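The Bowls of Falside Street

By four o'clock on Thursday the sun had come all the way round to the big window, and Thaddäus Stöckli had decided, at last, that he would name the soups after the bowls.

"Blue, pink and green!" he told Fuchs, his cat, who was asleep on the flour bin. "People can point!"

He had come to Savcombe in March with a suitcase, a ladle and his grandmother's notebook, which held 31 soups in her small slanting hand. Falside Street had a baker and a shoe repair place and a very good hardware store, but no soup. No soup at all! He could hardly believe his luck. He'd walked up and down it twice in the rain, grinning like a boy, and signed the lease before supper.
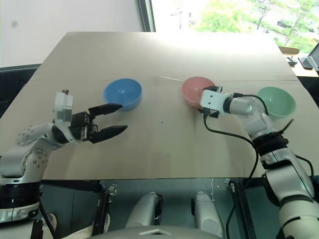
The notebook was the trouble, of course. Every page was wonderful. There was the barley one she made when the lake froze, and the one with plums, and flustska, which she had learned from a neighbor and which took over four hours and made the whole stairwell smell of dill and smoke. How was he supposed to choose? He had tried drawing slips from a hat. He had tried asking the baker, who liked all of them and came back with a bigger spoon.

So he would let the colors choose. Flustska needed something calm around it, he thought, walking back and forth past the window with the notebook open on his arm. It was a dark soup, nearly purple, and it had a temper.

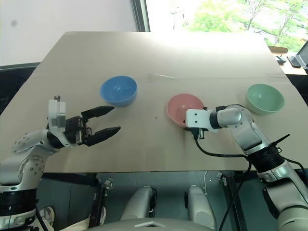 His grandmother had never owned two bowls that matched. She served plum soup in a shaving mug once and everyone fought over it. Thaddäus thought she would have loved these, the same smooth, glossy plastic in three soft colors, the pink like the inside of a melon and the green so pale it was nearly milk. Flustska in the light blue, then. Yes! He could see it already, the dark soup and the spoon of sour cream going round. Plum in the pink. And barley in the green, for the lake.

He wrote it on the back of an envelope in thick pencil, then wrote it again, larger, because the first one looked shy.

There was a knock. The baker had her coat on and the spoon in her pocket.

"Is it ready?"

"The menu is ready," said Thaddäus. "The soup is onions."

"How many onions?"

"Twenty-five!"

She hung up her coat and asked him where he kept the knives.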